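Dye notebook, Prallville workshop
Last updated: February
Print this page | E-mail this page

Third go at avocado pits on wool, and I am so happy with this one! Kiros Habte brought in 12 pits from home (frozen, skins scrubbed off) and we chopped them while they were still half solid, far easier than sawing at dry ones.

Pot: 180 g wool, the Madeck two-ply, scoured last night. Chopped pits in cold water, brought up very slowly, kept under a simmer for 6 hours. Last time I let it boil and got brown - a nice brown, but brown.
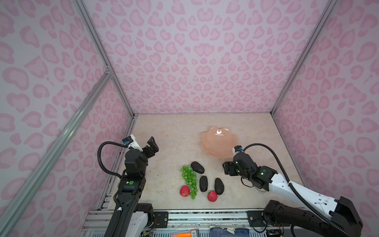
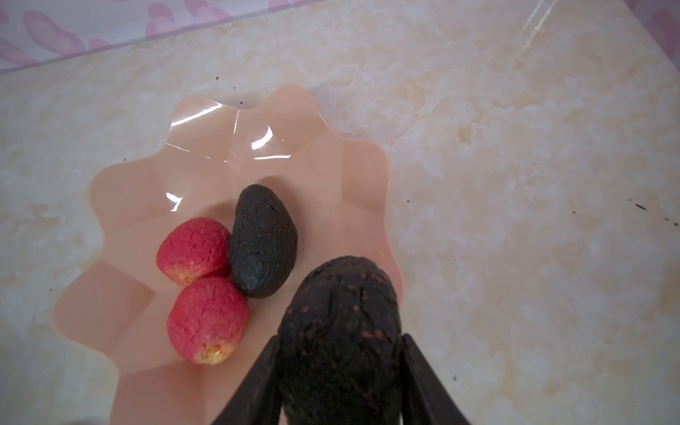

Color at hour one was weak tea. By hour three it had gone a proper rosy peach, and Tsion Assefa came over from the loom twice just to look in the pot. Left the skeins in to cool overnight.

Rinsed at 7 am. Hardly any color in the rinse water, lovely. Skein 921 had the soda ash dip and is pinker than the rest, close to salmon, so next time everything gets the dip.

To do:
- light test, half a card in the window, half in the drawer
- same pot again with the Nomura silk, if Tsion can spare any
- ask Fuvalham about their water, ours is hard and theirs may not be
- save skins separately, Kiros thinks they go more orange

Exhaust bath is in the lidded bucket under the sink. Please don't pour it out, I want a pale skein from it!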